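Can a pair of robot arms put the fruit away yet? Some of it, yes! Thắng Thân and I are keeping a running list of kitchen chores and how close the machines are. Bananas and apples are the easy end - firm, big, happy in a basket. Strawberries are the fun part, and I could watch a small gripper go after one all morning.

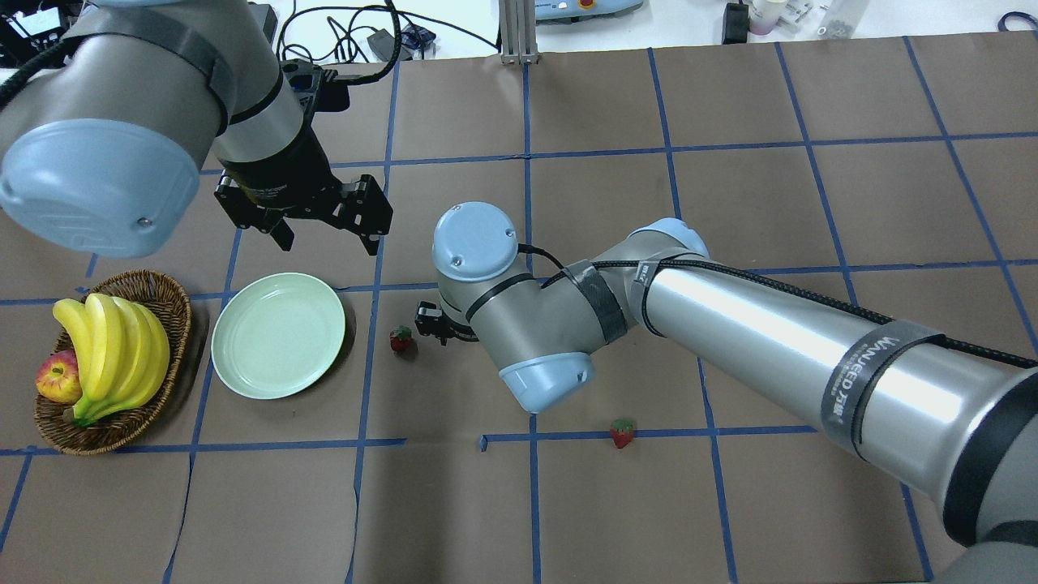
## Tips if you're trying this at home

- Cover the table with brown paper and mark squares with blue painter's tape. Crooked lines are fine.
- Pick a shallow plate. A raised rim keeps berries from rolling off.
- Start with the berries spread apart, leafy tops on.
- Close the gripper slowly - a bruised berry goes in the smoothie.

Folding towels is still a job for us in July. Wiping counters looks much closer, and Thoa Thân wants to try that next.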